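Teaching a Household Robot to Handle Objects by Remote Control
Project report, May 2023
Zakhar Vakulenko
Supervisor: Doina Dervishi

1. Introduction

In our laboratory there is a mobile robot with a white arm, which we call Wista. When I joined the project in January, Wista could already drive between rooms, but it could not pick up anything without a program written by hand for each object. The aim of my project was to teach it one simple task by demonstration: take a drink can which stands on furniture, lift it, and put it down at another place on the same surface.

There are two common ways to demonstrate a task to a robot arm. In the first one the person holds the arm and moves it through the motion. In the second one the person controls the arm from a distance and the robot records its own camera view and joint positions. I tried both of them and I compare them in section 4.

2. Setup

For the remote control I used the Venau software, which was written by earlier students of our group. It reads the position of a hand controller and sends it to the arm as a target for the gripper. The operator sees the view of the robot's head camera. I changed two things in Venau. First, I added a button that "freezes" the arm, so the operator can move the hand back to a comfortable position without moving the robot. Second, I reduced the maximum speed near the table surface, as my first attempts ended with the gripper pressing on the wood.

The recordings were stored with Amato, our tool for labeling. Each recording has a start, an end, and a mark for success or failure. The mark is given by the operator right after the attempt, before he can forget the details.

3. Collecting the demonstrations

One demonstration takes less than one minute if everything goes well. The operator brings the gripper to the side of the can, opens the fingers, moves forward slowly, closes, lifts, and places. The most difficult part is the last few centimeters of the approach. A tall slim can falls very easily if one finger touches it before the other. In the beginning I approached too high, and the can tipped over. Later I learned to come from the side with the fingers at the middle height of the can, and to correct the direction early, when there is still space.

I did not want the robot to learn only "go to the single object on the table". For this reason I put other things on the surface also, and I changed their places between the recordings.

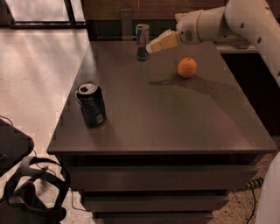 Figure 1. Gripper beside the slim can, with an orange and a shorter dark can on the same tabletop.

The light was a problem which I did not expect. The arm makes a long shadow on the tabletop, and this shadow moves together with the arm. In the first training, the model seemed to react to the shadow more than to the can. I therefore recorded at different hours, and I kept also the demonstrations with strong shadows.

In total I recorded 106 demonstrations. I removed the ones where the connection was lost or where I pressed the wrong button, and from the rest I selected 60 for the training.

4. Comparison of the two methods

Guiding the arm by hand is easier to learn. My supervisor, who had never used Venau before, made a good demonstration by hand on her second attempt, but she needed much more time with the controller. However, when a person guides the arm, his own hands and body are often in the camera view, and the model will never see them during the real execution. Such recordings were almost useless for a method that learns from pictures. With remote control the camera sees the same kind of view as later in the test.

The disadvantage is that the operator feels nothing. I could not know how strongly the fingers were pressing – I could only look at it. A simple force display is planned for the next version of Venau.

5. Results and open problems

The trained model can reach the slim can and lift it when the can stands in the area covered by the demonstrations. Outside this area it often stops before the can and waits, or it closes the fingers too early. From 4 test positions near the far edge of the table, it was successful in 2. I think that more recordings with the can far from the robot would help, since the arm is almost straight there and small errors become large.

Placing is weaker than lifting. The model sometimes opens the fingers while the can is still a little above the surface. In my demonstrations I also released at different heights, so this is partly my own fault as an operator.

The next student should first fix one rule for the release and write it down before recording. The settings and the modified Venau code are in the project folder, together with the list of removed recordings and the reason for each one.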